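Why Domes Stand Up

A dome is a round roof that curves up in the middle and down at the sides, like half of a hollow ball. People have built domes for thousands of years. You can find them on churches, mosques, libraries, train stations and government buildings.

Arches came first

To understand a dome, start with an arch. An arch is a curved shape made of blocks that lean on each other. Each block is cut a little wider at the top than at the bottom. The weight above pushes the blocks together, and the push travels down the curve to the ground.

Now imagine spinning an arch all the way around, like a top. The shape you get is a dome. 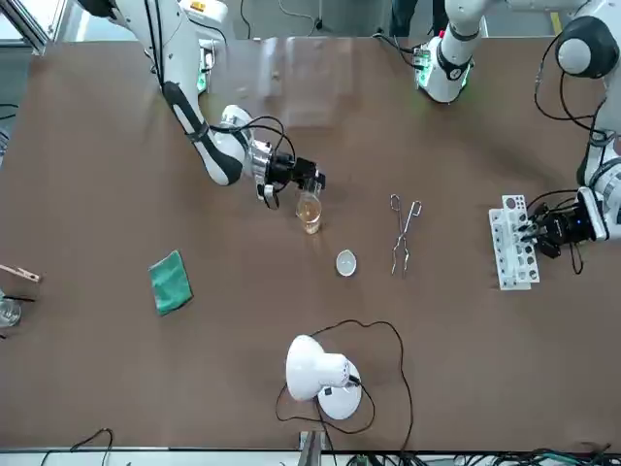
A flat stone roof can't be very wide. Stone is strong when it is squeezed, but it cracks when it is bent. A long flat slab bends in the middle under its own weight. In a dome, most of the stone is being squeezed, so the roof can cover a big room with no columns in the way.

Pushing out

Domes have one problem. The bottom edge wants to spread outward. Builders call this push thrust. You can feel it yourself. Lean two playing cards together on a smooth table and press down gently on the top. The bottoms slide apart.

Builders stop the spreading in different ways. Some make the walls very thick. Some put smaller half domes around the outside to push back. Others wrap a chain or an iron ring around the bottom of the dome, like a belt.
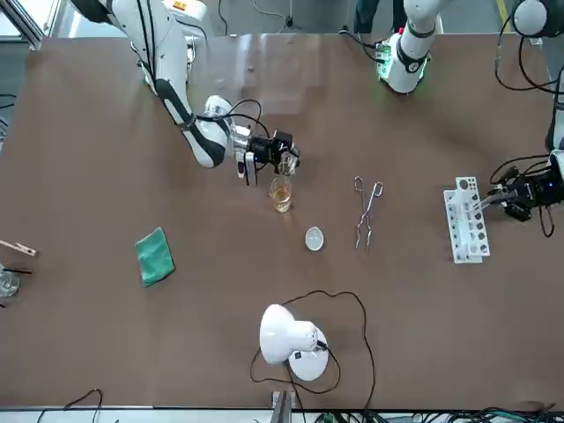

The old market hall in Drindton uses a ring. Its dome is 58 feet across and sits on a wall with eight sides. The ring is hidden inside the brickwork, and visitors never see it. The hall has 80 small windows near the bottom of the dome, which let in light and make the roof a bit lighter too.

Round roof, square room

Most rooms are square, and a dome is round. If you set a circle on top of a square, the corners are left open. Builders fill each corner with a curved triangle called a pendentive (say pen-DEN-tiv). The four triangles meet at the top and make a circle for the dome to sit on. They also carry its weight down to the four corners.
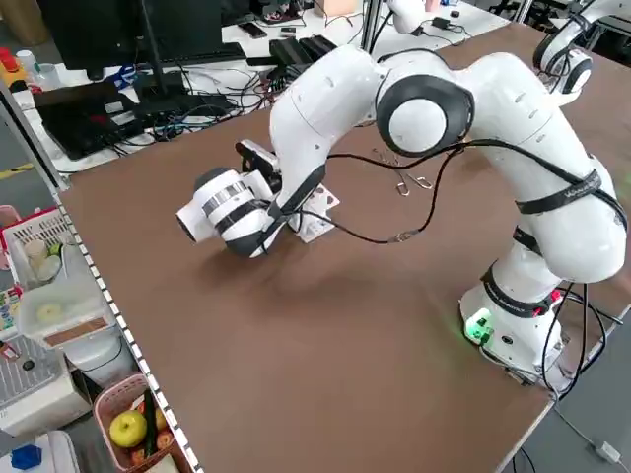 Two domes in one

Some large domes are really 2 domes, one inside the other. The inner one looks right from the floor. The outer one is taller, so people can see it from far away. Between them there may be a staircase. The dome in Korolia has one with 433 steps, and it comes out at a small tower on top called a lantern. A lantern has windows that bring daylight into the building.

Words to know

Arch: a curved shape that carries weight over an opening.
Thrust: the outward push at the bottom of an arch or dome.
Pendentive: a curved triangle that joins a round dome to a square room.
Lantern: a small tower with windows on top of a dome.

Page last updated 2020-03-06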